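The great clear-out, and who sells you the boxes

The first thing the decluttering course told me to do was buy something. I had signed up in January, in the low mood that follows taking down the decorations, and the welcome message from Prusasura thanked me for choosing a lighter life and offered me a discount on drawer dividers. I owned no drawer that needed dividing. By the end of the week I had the dividers anyway, and they were in a drawer, with other things on top of them.

Prusasura is one of the bigger names in what its founders call home calm. You pay monthly, you get a lesson each morning at seven, and you are asked to remove up to 100 objects from your house before the course is over. An object can be anything. A dead biro counts the same as a wardrobe, so most people on the members' page seemed to be getting rid of a great many biros.

I don't doubt that it feels good. I did the kitchen table one wet afternoon, four years of post and takeaway menus and a bicycle lamp, and when I had finished I sat and looked at the wood for longer than I would like to admit. The feeling lasted until the children came home.
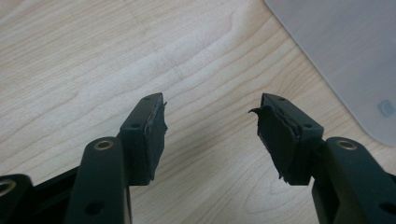
Pale wood, wavy grain: the bare tabletop is the promise at the heart of most tidying courses.

What I doubt is the claim built on top of that feeling. Lesson two says a clear surface leads to a clear head. Later on you are promised better sleep, kinder conversation and, in one very odd paragraph, improved digestion. I wrote to ask where the digestion came from. The reply said that many members had reported it, and attached a voucher.

Bogdan Bednarek has been clearing houses in Surnby since he left school, mostly after a death or a divorce, and he has a low opinion of the whole business. I spent a morning with him in a semi near the bypass, where he was working through a back bedroom. He does not ask whether things spark anything. He asks whether they are damp.

"People think they've got too much because they're messy," he said. "They've got too much because it's cheap. My gran had one good coat. She wasn't wise, she just couldn't get another one."

He showed me what he finds most of these days, and it was storage. Crates, tubs, baskets with labels on, vacuum bags that had let their air back in. In one cupboard there were boxes whose only contents were smaller boxes. He can't sell them and the charity shops in Surnby have stopped taking them, so a fair share goes to the tip along with the carpet.

This is the part the courses are quiet about. Akanda, which used to make picnic ware, now sells an entire range of see-through tubs, and its catalogue reads more like a self-help book each season. The argument for clear plastic is that you will know what you have. I have had clear tubs under the bed since the spring and I could not tell you what is in them. You stop looking, the way you stop looking at a clock that is wrong.
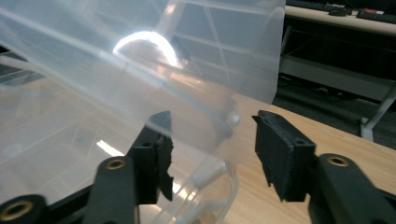

Clear plastic storage lets you see what you own, if only in a milky sort of way.

Then there is Dridosier, an app that wants you to photograph each thing you own and give it a score. Low scorers are to be given away. I lasted two evenings. The app gave my late father's tape measure a poor mark for frequency of use and suggested I keep the novelty cheese board, which I had scored generously while in a good mood. It also asked for my postcode and whether I was planning to move house, and I would like to know what that has to do with a cheese board.

Defenders of these things will say that nobody is forced to join, and that plenty of people really are unhappy in their own homes. Both are true. I met a woman at a Prusasura open evening who had not been able to use her dining room since her husband's illness, and who had got it back, shelf by shelf, with the morning lessons to push her along. She was delighted with it. I wouldn't dream of arguing with her dining room.

But she had done it with bin bags and a borrowed van. The dividers had come in the post and she hadn't opened them. When I asked whether she would carry on paying now the room was clear, she said she supposed so — there was a new module on sheds.

I cancelled mine at the end of the following month, which took two phone calls and a form asking me to reflect on what I was holding on to. Bednarek came by for the dividers. He turned them over, said he had a van full of those, and took the bicycle lamp.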